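Facilities & Fabric Care Help Desk – Prosside, Milville
Posted in July by Shivam Agarwal

Ticket: Mint-green garments will not hold a fold, stacks leaning on shelf
Status: Closed
Priority: 3
Reported by: Zohreh Shojaei, folding bench, Dullitby site
Handled by: Shivam Agarwal

Reported problem

Folded tops from the pale green line do not stay flat. The stack is square when it leaves the bench and has shifted by the time it reaches the shelf. The outer layer slides, the lower edge opens, and the top item has to be refolded. The white and navy lines from the same supplier, Rao, are not affected. Same bench, same folding board, same shelf.

Zohreh asked for three things to be checked: the board, the fabric, and the fold sequence on the bench card.

Environment

Bench height standard. Folding board is the medium one. The delivery in question was 1,090 pieces. Shelf depth at Dullitby is shorter than at Prosside, so the stack sits closer to the front lip. Items arrive pressed and bagged, and are unbagged at the bench.

Step 1 – Rule out the board

Swapped the medium board for the spare from Prosside. No change. Wiped both boards with a dry cloth and checked the edges for burrs. None found. Folded 20 white tops on the original board as a control and left them on the shelf from 9:15 until lunch. No movement. Board ruled out.

Step 2 – Check the fabric

The green cloth is smoother to the hand than the white and has a matte finish. The supplier sheet lists the same weight for both colors but a different finish. Two green layers laid face to face slide over each other with light finger pressure. Two white layers do not. This accounts for the movement on the shelf but not for the bulk at the center of the fold, which was noted on several pieces and is covered in the next step.

Step 3 – Check the pick-up point

Watched the bench through one run. The bench card says to lift the garment at the center and shake it out before laying it on the board. On the white line this is harmless. On the green line the cloth gathers at the grip, and the folds run in toward that one point and stay there when the piece is laid down. The board then closes over a ridge. Pressing by hand flattens the ridge for a short time only.

Plain green cloth held from two sides, with the deep folds meeting at the nearer grip and softer creases farther out by the seam:

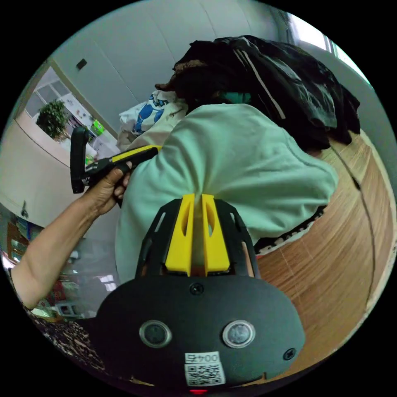
Step 4 – Change the pick-up point

Revised sequence, tested on the green line only:

1. Lay the garment face down on the board. Do not shake it out.
2. Pick up at the two shoulder seams, one in each hand, and pull outward until the back panel is flat.
3. Smooth from the collar to the hem with the flat of the hand. One pass.
4. Fold the left side in to the board edge, then the right.
5. Fold the hem up to one third, then fold again to the collar.
6. Stack with the folded edge alternating front and back.

Item 6 is new. The old card had all folded edges facing forward, which leaves the thick side of every piece on the same side of the stack.

Step 5 – Retest

Ran the revised sequence on 97 green tops. Shelved in short stacks and checked at the end of the shift. Two stacks had moved. Both had been built with the edges facing the same way, from habit. Rebuilt them with alternating edges and checked again the next morning. No movement.

Bench time per piece went up slightly for the first few stacks and came back down once the shake-out was dropped. Not timed formally.

Comment from Z. Shojaei, 2:40 p.m.

Sequence works for the short-sleeve tops. The long-sleeve version still bulges where the sleeves cross. We are laying one sleeve straight down the back and the other over it at an angle – better, but not flat. Please log separately.

Reply from S. Agarwal, 3:05 p.m.

Logged as a new ticket. For now keep the long-sleeve stacks low and put them on the deeper bottom shelf.

Resolution

Bench card updated for the green line at Dullitby. Old card stays in use for white and navy. Prosside to receive the same card with the next supply run. Supplier not contacted, as the finish matches the order sheet. No replacement boards ordered.

Related: long-sleeve fold, sleeve bulk (open)

Contact the help desk | © Prosside Fabric Care | Back to top

This site uses cookies to remember your ticket filters. Accept | Manage settings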